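Filed under: Home & Rental > Checklists

Kitchen Walk-Through, With My Comments

I do this one every August before the new tenants get their keys, and I've finally typed it up so Cosmin Ene can stop asking me for my scribbled copy. Tick the box, then write something next to it. A tick with no note is useless to me in March!
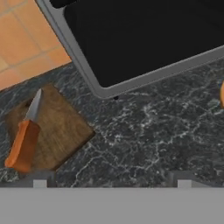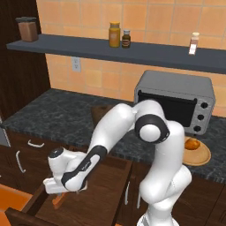
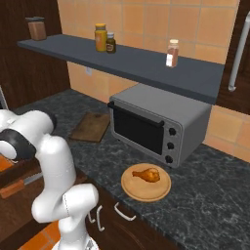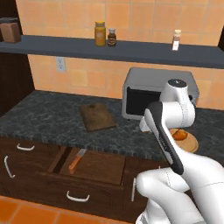

Orange tile and a gray shelf on the kitchen wall in the last three.

[ ] Smoke alarm. Press the button and hold it until it screams. The one on Balgate was chirping when I walked in, so it got a new battery on the spot. Check the date on the back while you're up there (I never remember to, and then I have to get the ladder out again).

[ ] Fire extinguisher. Needle in the green, pin in place, tag readable. Ellis had theirs buried behind the trash bags. I moved it next to the door and left a note.

[ ] Outlets near water. Hit TEST, see that it goes dead, hit RESET. Two failed at the Durnska place, both on the same wall, and I've called the electrician. DO NOT sign off until those are swapped.

[ ] Cords. Run your fingers along every one with the plug pulled. I'm looking for nicks, soft spots, and that brown toasty look near the prongs. One extension cord went straight in the garbage.

[ ] Under the sink. Flashlight, dry paper towel, wipe every joint. If the towel comes up damp, run the water for 8 minutes and wipe again. Durnska: dry. Balgate: damp at the trap, tightened it by hand, dry the second time around. I'd still like somebody to look again in a couple of weeks.

[ ] Hot water. Gruler heater at Ellis was set way too high, I yelped. Turned it down and taped a card to the side saying who to call before touching the dial.

[ ] Cabinet doors and drawers. Open, close, wiggle. Loose hinge screws are the most common thing I find and the easiest to fix, so keep a screwdriver in your pocket. Tightened 2 at Balgate.

[ ] Wall shelves. Push up from underneath, then lean on the front a little. Any movement at all and the heavy stuff comes down until the anchors are redone.

[ ] Range hood filter. Greasy is a fire problem, so soak it or replace it. Ellis's was gross. Replaced.

[ ] Floor. Walk it in socks! You'll feel a lifted edge long before you see it.

Still open: Durnska outlets, second look at the Balgate trap. Cosmin has the spare keys for both.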